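Progress report on the Open Door amnesty project, second period
To: Marisa Marchetti, Joneta Fund
From: Aurelia Mihăilă, project coordinator, Mineo Town Library and Municipal Court Office
July 31, 2024

Dear Marisa,

With this letter I send you the second report on the amnesty project. I follow the order of headings that you gave us in the grant agreement, but I moved the part on money to the end, so that the numbers can be read after the explanation of them.

## What we promised for this period

In the application we wrote that in the second period we would do four things: open the return boxes in all the agreed locations, write to residents with old unpaid library fees or old unpaid parking tickets, train the desk staff in both offices, and agree with the county on how a very old case can be closed in the register. Three of these are done. The fourth is partly done, and I explain the reason below.

## Return boxes

The boxes are now standing in the library entrance, in the court office hallway, in the Fendska branch and in the Ruggiero Street community center. A person can put in a library book, a ticket with payment, or a letter, and does not have to give a name. We had a long discussion about the name. The court clerk was worried that money without a name cannot be put to any case, and this is correct. We decided that money without a name goes to a separate line in the town budget, and the finance office has confirmed this line in writing. I can send you the copy of the confirmation if you need it for your file.

The box at Ruggiero Street was delivered with a slot that was too narrow for hardcover books. The supplier changed the front plate without cost, but we lost eleven days. During this time a paper sign asked people to bring large books to the desk, and some did so. The sign is still there on one side of the box and I have asked two times to have it removed.

Since the opening we received 150 library items. The oldest one is a book on beekeeping which was due in October 1971. It has a stamp of the old school library, which closed a long time ago, so strictly speaking it was never ours. We kept it in the local history cabinet. Most of the other items are much younger and many can go back on the shelf. The children's librarian is especially glad for a set of bird guides, because the edition is not printed any more.

We also received 27 payments for parking tickets. Eleven of them came with no name and no ticket number. In these cases we count the money but we do not count a closed case, and I ask you to keep this in mind when you read the table at the end.

## Letters to residents

The first version of the letter was too hard. It was written by the court office and it used the words of the law, and when we showed it to a small group of residents in the community center, several of them thought that they would be taken to court. One man said he would have hidden it from his wife. We wrote it again with short sentences and put the most important information first: no late fee, no questions, and the date until which this is possible. The second version was read by the town attorney, who changed two words only.

The letters went out in two groups. From the first group, many came back with the remark that the person does not live at the address. This was to be expected with cases that are so old, but the share was higher than in our plan, and it means that part of the postage was spent without effect. For the second group we first compared the addresses with the water billing list. The comparison took one colleague almost a full week, but far fewer letters came back. I would recommend to any other town that it makes this comparison at the beginning. We did not do it at the beginning because we did not yet have the permission to use the list. 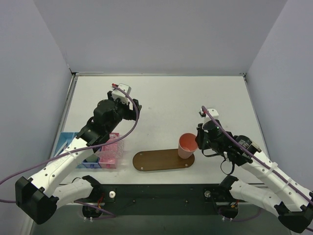
There was also a question about translation. In the plan we had Spanish only. The Fendska branch asked for Portuguese too, and a teacher from the evening school made the translation for a small payment, which I took from the line "other services." I informed your office by e-mail before doing this and received the agreement.

## Training of desk staff

All desk staff in the library took part in the training. In the court office everybody took part except one person who is on long leave and who will do it when she returns. The training has a short first part on the rules and a longer second part in which the staff practice conversations. At first I thought the second part was too long. After I sat in it I changed my opinion. People who come with a very old debt are often ashamed, and they tell a long story before they put anything on the desk. It is not easy to listen in a friendly way when there is a line behind, and it is also not easy to stop the story in a polite way.

The staff asked for a short card with the most common answers. We made it, and it now lies at each desk. The question which comes most often is whether a parent or child may pay for a person who has died. The answer is yes, and nothing more is required, but we had not written it anywhere before.

## Closing of old cases with the county

This is the part that is not finished. The town register can close a case itself when it is newer than the change of the computer system. Older cases are on paper cards, and the cards belong to the county archive. For each closed case a county employee has to find the card, stamp it and send us a copy. The county agreed to do this, but only for one morning in each month, and in the first morning they found fewer cards than we had hoped. Some cards are filed by license plate and others by name, and it is not clear in which year the change was made.

I had two meetings with the archive. In the second one we agreed that we will send our list sorted in both ways, and that one of our own staff may come and help with the search. The written agreement for this is with the county attorney. I expected it before the end of this period and I did not receive it. I do not think there is any disagreement in the matter itself, it is a question of waiting for the signature.

For the residents there is no disadvantage. They receive our receipt at once and nobody will ask them for payment again. But in our statistics the case stays open until the card is stamped, and so the number of closed cases is lower than the work which was done.

## Public attention

The local radio made a short interview, and a regional newspaper printed an article about the beekeeping book. After the article the number of visitors at the boxes was clearly higher for two weeks. We also had some critical letters. The writers say that it is not fair to people who paid on time. I answered each of them personally. I understand this opinion, and in the answer I explained that the original amount still has to be paid and only the late fee is removed. One of the writers wrote back and was satisfied with this, the others did not reply.

## Money

| Line | Planned share used by now | Used in fact | Remark |
|---|---|---|---|
| Return boxes | all | all | front plate changed without cost |
| Printing and postage | 50% | higher than planned | returned letters, first group |
| Training | all | slightly less than planned | one person still open |
| Translation and other services | 50% | 50% | Portuguese added |
| County archive work | 50% | very little | agreement not signed |

| Result | Number |
|---|---|
| Library items returned | 150 |
| Parking payments received | 27 |
| Of these, without name or ticket number | 11 |

I ask for your permission to move a part of the archive line to postage. The total of the grant would not change. If the county gives us more mornings later, we could need this money back in the archive line, and therefore I would like to move only the part which is necessary for the last group of letters. The exact sum is in the budget form which the finance office is sending you separately.

## Next period

We plan to send the last group of letters, to finish the training in the court office, and to begin the search in the archive with our own staff as soon as the agreement is signed. The amnesty itself ends in October. After that the boxes at the library and at Fendska will stay as normal book returns. For the box at Ruggiero Street there is no decision yet. The community center would like to keep it, but they have no person who can empty it on weekends, and a full box is a problem when it rains, because the lid does not close well.

You asked in your last e-mail whether a visit would be useful. We would be glad to receive you. The best time would be after the archive work has started, so that you can see the cards and speak with the county colleagues as well. Please tell me which weeks are possible for you and I will ask them.

With kind regards,
Aurelia Mihăilă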